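Avow Wealth Opens a Second Office and Drops Its Account Minimum for Families Just Starting Out

VADSKA, March - Hi, it's me again, writing the press release myself because I like doing it and because the last agency we hired called us "a premier solutions partner," and I still don't know what that means. So this is the news in my own words, and you're welcome to reprint any of it.

Starting this month, Avow Wealth is taking on clients with no minimum balance. None! If you have a paycheck and a few questions, you can sit down with one of our advisors and get a written plan. Until now we asked new households to bring a certain amount in savings before we'd open a file, and I've wanted to get rid of that rule for years. Plenty of people called us at exactly the right moment in their lives (new baby, first house, a parent's estate to settle) and we sent them away to come back when they had more money. I hated those calls.

The new service is called Avow First Plan. You pay a flat fee, the same for everybody, and you get two meetings with an advisor plus a plan you can take home and follow on your own. We don't sell you a fund at the end of it, and we don't get paid by anyone who does. If you'd like us to manage your investments later on, great, we'll talk about that as a separate thing with its own agreement. If you'd like to go home and do it all yourself, you'll have what you need to do that.

We're also opening our second office, upstairs in the old Cordier building on the Suker side of town. I signed the lease after one walk-through, which my partners will tell you is not how I usually shop. It has good light, an elevator that works, and free parking behind the building after 2 p.m. Seven of our people are moving over there, and the other 15 are staying put at the main office, so if you already work with someone here, please check your mail before you drive across town. We've sent every current client a letter saying which office their advisor will be in.

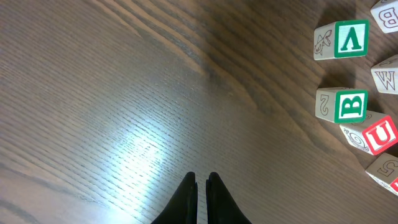
Not everyone loved the idea right away. One longtime client wrote to ask whether she'd be paying for all this, and whether her advisor was going to have less time for her now that the doors were open to anybody. Fair questions, and I called her the same afternoon. Her fees aren't changing, and neither are anybody else's. The First Plan meetings are being handled by a team of six advisors who have set hours for them, and the rest of our calendar stays the way it is. She told me she'd be watching her statements, and I told her please do!

A bit about what goes into the plan, as I've been asked this more than anything else. We look at what comes in and what goes out, what you owe and what it's costing you, whether you have insurance you need (or insurance you don't), and how your retirement account at work is invested. Lots of people have never changed the setting they were given on their first day. We'll also go over who's named on your accounts if something happens to you. It takes five minutes to check and I've seen it go wrong in ways that kept families arguing for a long time.

Bring your most recent pay stub, your last tax return, and statements for anything you owe money on. A shoebox is fine. We've seen plenty of shoeboxes.

Both offices are taking First Plan appointments now, by phone or at the front desk, and we've added evening slots for folks who can't get away during the workday. Video meetings are fine too, if you'd prefer to stay home with the dog.

About Avow Wealth
Avow Wealth is an independent, fee-only financial planning firm based in Vadska. We work with individuals, families and small business owners, and we don't accept commissions.

Media contact
Press desk, Avow Wealth, main office, Vadska. Call or stop by, and if you're working on a deadline, please say so up front and I'll pick up the phone myself.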